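Questions and answers about the new robot bench at Fekbridge

Last updated 10/08/2018

Since the notice went up by the canteen we have had a great many questions, some at the team talks, some slipped under the office door and a good few over tea. I have tried to gather the ones that came up most often and to answer them as plainly as I can. If yours is missing, please do come and find me. My desk is the one by the goods lift and I am always glad of the company.
Matilde Magalhães, workshop lead, Stulleo Refurbishing

What is the robot bench for?

We take in used office computers, strip out what is tired, fit what is missing and send them back out to schools and small businesses. The bench, which we have named Louro after the parrot at my grandmother's house, is there to share the fitting work: expansion cards to begin with, then memory, then drives. It runs on software from Wokano, who also trained the first group of us.

Will anybody lose their job?

No. All 31 of us on the workshop floor keep our posts, our hours and our grade, and that has been put in writing to everyone. What will change is how the day is divided up, and I would sooner say so now than have you discover it on a Monday morning.

What does the work look like?
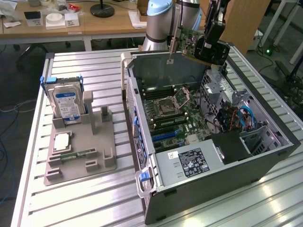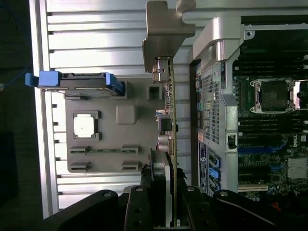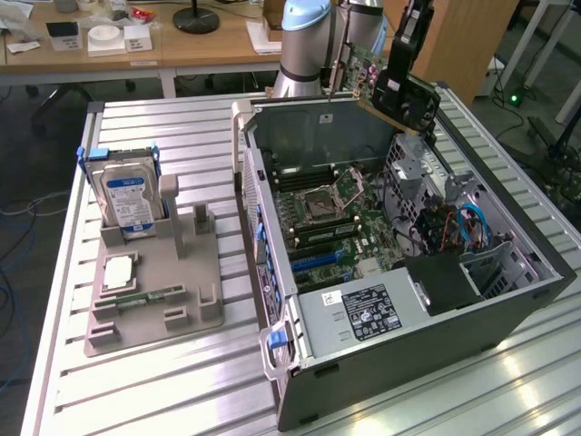 Expansion cards are the job most of you have asked me about, and I can quite see why, as it is the one that gives us all sore wrists by the end of a long week. On the old benches you hold the card in one hand, steady the case with the other and lean right over to find the slot. With Louro the tower lies on its side with the panel off, and the arm brings the card in from above in its black gripper while you stand at your own station. You will notice that the processor socket is still empty. Processors stay with people for the time being, and the one in the grey parts holder beside the case is there for one of us to fit by hand. The same holder carries the hard disk drive and a memory stick, and laying it out properly is going to be a good part of the new job.

Who will work at the bench?

Anyone who would like to, in turns. We have 9 people trained so far and 10 more places to fill in September. You don't need to know a thing about programming! The course is mostly about setting out parts, reading the screen, stopping the arm safely and knowing when a card needs a second look. If you would prefer to stay at a hand bench, that is perfectly all right too, and it won't count against you at your yearly review.

Will I be expected to keep up with it?

No, and please don't try. Last year we finished 856 machines in our best month, all by hand, and I have no wish to see anybody racing an arm that never stops for a biscuit. The hand benches keep their present targets. Louro's output is written up on a separate sheet and will not be set beside anyone's name.

What happens if it gets something wrong?

Press stop, leave the machine where it is and call over whoever is bench lead for the shift. You won't be blamed for stopping it, even if everything was fine after all. A card that has met any resistance going in is taken out and checked by a person, and every finished machine still goes through the same power-on test as before.

Can I reach in while the arm is moving?

Please don't, even to straighten a cable. I know how tempting a loose cable is. Pause the arm, wait for the screen to say that it is paused, and then reach in. Long hair tied back and lanyards off, as at all the benches.

Is there any extra pay for learning it?

Training days are paid at your normal rate and count as worked time. Bench leads receive the same allowance as the leads in testing. Whether there should be something for everybody who qualifies is still being talked over, and I will add the answer to this page when I have one.

How do I put my name down?

The sheet is on the board outside the training room, or you can tell your shift lead. If you would just like to have a look first, come along at the end of any early shift and stay for as long as you like. Bring your questions, and a cup with a lid if you are carrying tea.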